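Jellura 2 Wireless Charging Stand — Set-up Guide

Section 3: Pairing, charging and cable care

Before you start

Check the box. Stand, base plate, USB-C cable, wall adapter. Adapter missing? Some Mulloma store bundles ship without one. Use any adapter marked for fast charging, but not the old cube from a drawer.

Take off metal cases and ring holders. Leather and thin plastic are fine. Wallet cases with cards in — take the cards out first.

Set-up

1. Push the stand into the base plate until it clicks. Both sides.

2. Plug the cable into the back of the stand, then the adapter into the wall. In that order please. The light blinks white 3 times.

3. Put the phone on, screen facing you, either way up. Light goes solid green. If it stays amber, slide the phone up or down a little and wait.

4. Open the Trustex app, tap Add Accessory, pick Jellura 2 from the list. Bluetooth has to be on. You can skip this step, the stand charges without the app, but no night dimming and no updates.

5. Hold the back button for 10 seconds to finish pairing. Let go when the light goes blue.

Note: phones with the Jeon grip cover will charge but slowly. Known issue, fix coming in the October app update.

Note: earbuds go on the lower pad only. The upper coil wont see them.

Cable care

6. Leave some slack behind the stand. Cable should not be tight when you pick the phone up with the stand still stuck to it.

7. Bundling with other cables? Use a soft tie and keep the curves wide. No sharp bends near the plug — thats where they break first.

8. Unplug by the plug, never by the cord.

CAUTION: Do not place coins, keys or foil on the pad. They get hot.

CAUTION: Do not use near water. Do not open the base, there is nothing in there you can fix.

Light is red?

Take the phone off, unplug the adapter, count to 10, plug back in. Still red, try a second outlet. Still red after that, stop using it and write to support with the serial number (sticker under the base plate, starts with 400).

Resetting

Hold the back button while pluging in. Keep holding until the light blinks 2 times. Pairing is wiped and you start again from step 4.

Section revised Mon 29 October, Ayuba Arthur. Replaces the folded sheet in the box. 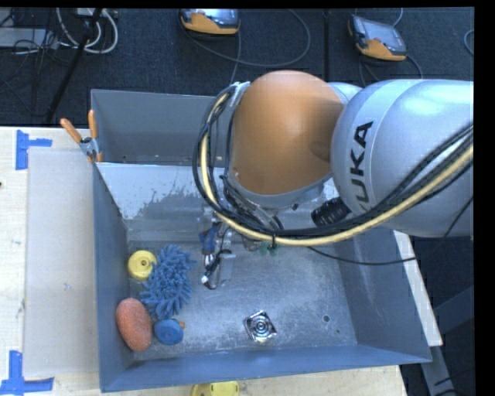 Cables and hose looped along a KUKA arm, held with a black tie.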